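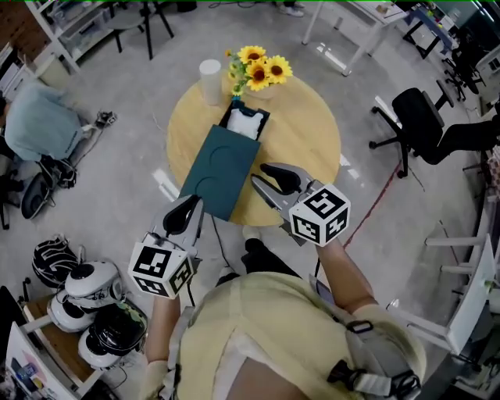

Can a home robot tidy a table by itself yet?

Sometimes, if the table is simple and you've set things up kindly for it. Putting a cup back on its spot, fine, most machines in the hobby price range can learn that in a weekend. Anything soft, floppy or sticking out of something else is still a coin toss, and you should plan your evening around that.

I get asked this a lot, mostly by people who have just bought an arm and want to know what to try first. So I've written up the way I test a chore at home before I let myself get excited about it. You don't need my exact setup (mine is a secondhand arm I call Drornness, bolted to a bench in the spare room), and you can do the first few steps with no robot at all!

Step 1. Pick one chore, and make it smaller

"Tidy the table" is about nine chores in a trench coat. Pick one piece. Move the cup. Pull a tissue. Slide the box to the left. Write it on a sticky note in one sentence, and if your sentence has an "and" in it, cut it at the "and" and throw the second half away for now. You can have it back later.

My friend Vibeke Blöndal started with "set the table for breakfast" and spent all of September on the spoon.

Step 2. Do it yourself, badly

Do the chore with your own hand, but only use your thumb and one finger. Keep them stiff, like salad tongs. No wrist tricks, no pinning things against your palm. This is the best five minutes in the whole process, and I still do it every time.

What you'll find is that your other hand keeps sneaking in to help. Pulling a tissue is the classic. The tissue comes up, the box comes up with it, and you put your free hand on the box without thinking. Make a note each time you do that, as it tells you whether you need a second gripper or a heavier box. I went with the heavier box, by the way. Stick a bag of rice in the bottom and you've saved yourself the price of an arm. 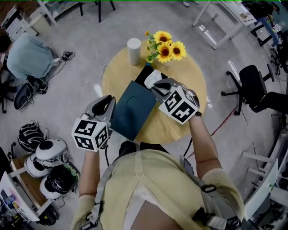 Speed matters too, and your thumb and finger will teach you that as well. Pull too slowly and the paper stretches and tears right at the pinch. Pull too fast and you get the next three tissues along for the ride. I like a quick grab, a short lift, a tiny pause, then a longer lift. When you record your own examples for the robot to learn from, do it at that same pace every time, even when you're bored. Especially when you're bored, because that's when I start rushing and then wonder why the arm snatches.

Step 3. Record more examples than feels reasonable

For a rigid thing like a cup, 100 good runs got me something usable. For tissues I stopped at 1,918, and I'm not going to pretend that was a plan. Move the object a little between runs. Turn the box. Put something tall and pointless next to it. Do some in the morning and some after dark with the lamp on, or you'll end up with a machine that only works at 4 in the afternoon.

Delete the runs where you fumbled and got lucky. Keep the ones where you fumbled and fixed it on purpose, those are gold.

Step 4. Score it like a grouch

Give it 5 tries in a row, hands in your pockets. No nudging. A torn tissue is a fail, and so is a box that ends up on its side. Vinh Đào, who runs the repair bench at Grarnton and has seen a lot more of these arms than I have, won't count a chore as done until somebody else has set out the objects, and I've come around to that. I place things where I know the arm likes them. I can't help it.

My last cup score was a clean 5. Tissues, 2. The two good ones were lovely, though.

Step 5. Decide if it's worth leaving on

If it passes, leave it running while you're in the room doing something else, and see how often you get up to help. That's the number I care about. If you're up and down all evening, go back to Step 3 with whatever went wrong and record more of exactly that. And take the rice out of the box before guests come, or at least warn them.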